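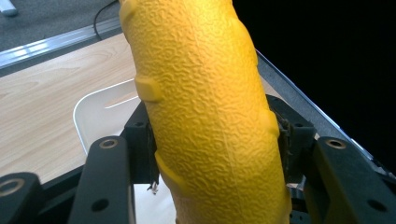
Saoirse Cronin wrote under my last post that I was wasting my breath on Trevik, that the closure was signed off before the last election, and that the only people still arguing about it are the ones who like arguing. She might be right about the last part. I still want to go back over it, as the story has moved since June and I got one thing wrong.

First the thing I got wrong. I wrote that Cesureck would need an act of parliament to keep the coal units at Trevik running past the closing date. It doesn't. The closing date is in the agreement between the company and the state, and the agreement can be varied if both sides sign. Parliament would only come into it if public money went in. Liam Rafferty sent me the clause and he is right. I've left the old post up with a note at the top.

So the position now is this. The government says the plant closes as planned. The company says it will close as planned "on current settings", a phrase it has used in every statement for a year. And Ó Flaithearta, who sits on the government side and whose electorate takes in Drorklow and the power station, has started saying in public that two of the units should be kept on for another five years. He said it at the bowls club and then again on local radio the next morning, so it wasn't a slip.

I went to the bowls club meeting. It was full and the sound system was poor. He spoke for 20 minutes and took questions until they wanted the room back. I don't vote for him but he knows the plant. He did his time in the control room there before politics and he can talk about boilers without notes, and people in Drorklow give him credit for that.

His case was that the new transmission line is late, and that the state will be short on still winter evenings if Trevik goes before the line is finished. He never put a figure on how short. Someone up the back asked him for one and he said it depended on the weather, and then on the interstate flows, and then he moved on to jobs.

On jobs he was stronger. The retraining money that was announced with the closure has mostly not been spent. There is an office in the main street with a sign on it and it opens in the mornings. A woman near me said she had been in there and come out with a folder. Her husband is an electrical fitter with a current ticket and could work anywhere in the country, just not anywhere in the country and also live in Drorklow. That is the whole problem for a lot of families here and a folder doesn't touch it.

Where I part ways with Ó Flaithearta is on what the extra years would do about it. If the units stay on for five years, the same families have the same conversation at the end of it, when they're five years older and their mortgages are a bit smaller. The company gets its contract varied, almost certainly with a payment for maintenance it had planned not to do. The party gets past an election. I couldn't hear anything in his speech that was for the fitter.
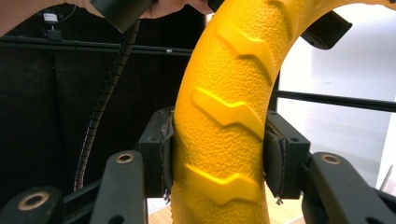 The part of the closure plan I'd like people to read is the section on the site itself, because it's the bit that will be around longest. Filling the ash dam and capping it is meant to take years, and it means trucks on the back road from the quarry, six days a week once it starts. They have already done some trial loads. I walked along there in the late afternoon and the shoulder was pressed into big zigzags, one above the other, much the same shape as the chunky lugs on that yellow toy tyre, only deep enough to turn an ankle in. The road was never built for that weight. The council says the upkeep is the company's job, the company says it is in discussions with the council, and the school bus uses that road.

None of this came up at the bowls club, though the rehabilitation work is the one source of local jobs that is written down. The plan has 50 positions in it for the first stage. It doesn't say whether they go to current staff or to a contractor who brings a crew in and puts them up at the motel. I rang Cesureck and asked. I was told the workforce strategy was being finalised and I could look at the website, where the strategy is listed as coming soon.

Liam thinks I'm too hard on the company. His view is that it has told everyone the same date from the start, that it's the government that keeps letting its own members float other ones, and that no contractor will commit to a town where the timetable might shift. I think there's a lot in that. If you run a small engineering shop in Drorklow and you're deciding whether to buy a machine for the site works, every one of Ó Flaithearta's radio interviews is a reason to wait another few months. I know of a business in the industrial estate that has done exactly that, and it has let an apprentice go in the meantime.

To be fair to Ó Flaithearta, he is saying out loud what others in his party say in the corridor. The energy minister could end it with one clear statement and hasn't made one. Her office sent me the line that "the government's position has not changed". I asked whether that meant a variation to the agreement had been ruled out. I got the same line back, with a different name at the bottom.

So, Saoirse, I agree that it's probably settled. I'd put money on the units shutting when they are meant to. But "probably" is what people in Drorklow have been working with for too long, and it costs them. They can't sell, or they sell too low - the house across from ours has been on the market since before Christmas with three price cuts.

What I'd like from the government is a written statement that the date stands, the truck route fixed before the full loads begin, and a rule in the site contract about local hiring. The first needs a signature. The other two need money, though far less than keeping two old units going would.

The council is taking submissions on the truck route at the moment. The form is on its website under roads, not under the power station, and it took me a while to find it. You don't have to live on the route to put one in. Mine was a page long, mostly about the school bus and the bend before the creek. If you've had trouble on that road since the trial loads, put down where it was and what time of day, as the form asks for both.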